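Stinberg Robotics Club - members list
Subject: Re: [members] Bimanual station, camera mounts and the brush task
From: Ngaio Harawira

Replying below the quoted text. I have trimmed it to the parts that need an answer.

> I went through the November recordings on Monday and have some
> questions before my group takes over the station. First, are we
> meant to log the two arms as one episode or as two? The sheet in
> the binder says one thing and the Grokham script does another.
>
> Second, the wrist views. The calculator is in nearly every one I
> opened. Is it part of the task or can we move it?
>
> Third, the team before us left a note that says "pads slip, see
> list" and I can't find anything on the list.

One episode. The sheet in the binder is from last year, when we ran a single arm and there was nothing to line up. The script writes one folder per episode with a joint file for each arm and a shared clock, and the Erdem loader expects that layout. If you split the arms by hand the loader will still read the folders, but it will treat each arm as a separate run and the total will be wrong. We have 1,095 episodes in the shared folder at present, and the target for the term is 2,050.

Both arms are bolted to the rail on the front edge. Please don't slide them. The spacing is in the calibration file, and if a mounting plate moves, everything recorded after that point has to be redone or thrown out. We lost 102 episodes that way in the spring.

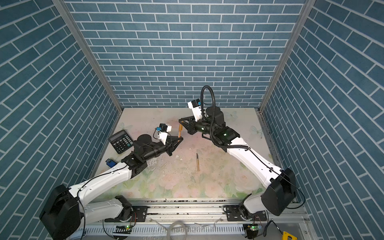 The handover part of the task has the most failures. The usual cause is that the operator closes the receiving gripper before the brush is between the fingers, then pulls. Close, wait for the current reading to settle, then open the giving side. The wait in the script is set to 5 ticks. Groups keep lowering it to save time and then report drops. Leave it alone until we have a reason to change it.

On the calculator: it stays. It is a distractor object, and we want it in view from more than one angle. You may move it between episodes, and you should, but it must not be moved during one. The same goes for the other small objects. Write the change in the notes field. "Moved calc" is enough.

For the wrist cameras, check the view before the first episode of a session. You want the table, the corner where the walls meet, and at least one finger. If the finger is missing, the mount has rotated and the two screws under the bracket need tightening. A good starting view looks like this:

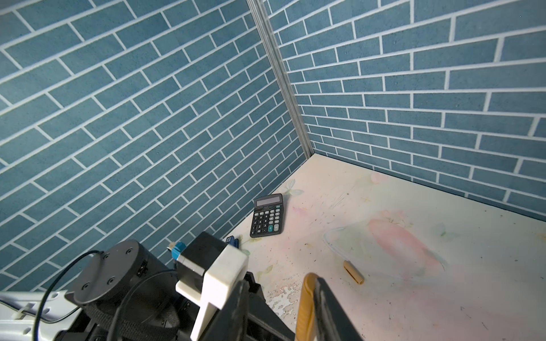
Wrist view, wooden piece on the table to the right of the finger, calculator near the left wall.

Do the check with the arm in its rest pose and again with the arm stretched out. The cable can pull on the camera when the wrist turns, and you will not see that at rest. If it does pull, add slack at the elbow and not at the wrist. Extra cable at the wrist ends up across the view.

The brick panels on the walls are staying as well. I know two of you asked for plain gray. The Wonemari group tested a plain background on their own station and had more trouble matching the views, which I would expect with so little to match on. I would like to finish this data set with one background and argue about it afterward.

Third question, the pads. The message did go to the list, but under the subject "room keys", so I will repeat it. Thin round items roll out of the pads if you grip them at the very tip. Go in deeper, with the part upright between both fingers, and close slowly. Judge the depth from the wrist view, since the fixed camera is too far back to show it.

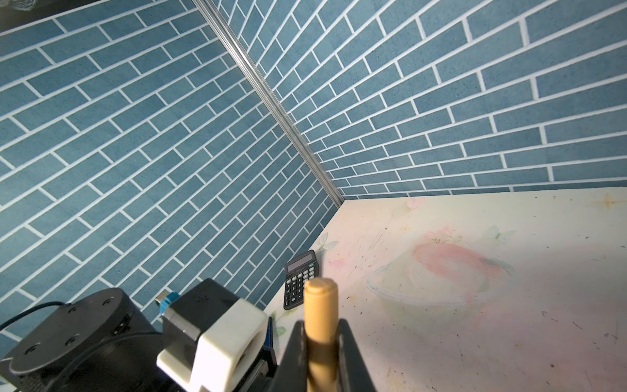

Wrist view with the cylinder upright between the fingers.

If it still slips at that depth, clean the pad before you reach for the force setting. The limit in the config is there to protect the servos, and we have one spare left. Replacement pads are in the second drawer. Anyone who changes a pad should write the episode number in the notes, as we will want to compare before and after.

> Last thing, is it OK to run with just one operator?

For the single-arm pick, yes. For the handover, no. One person runs the arms and one watches the table and has a hand on the stop switch. This is a club rule and it applies to the people who wrote it.

Open items:

- Script still writes the wrong arm label if the left arm is plugged in second. Plug in the left arm first until it is fixed.
- Binder sheet needs replacing. I will print a new one.
- Your group has the station from 4 p.m. on Monday. Send me the names of the operators before then so I can add logins.

Ngaio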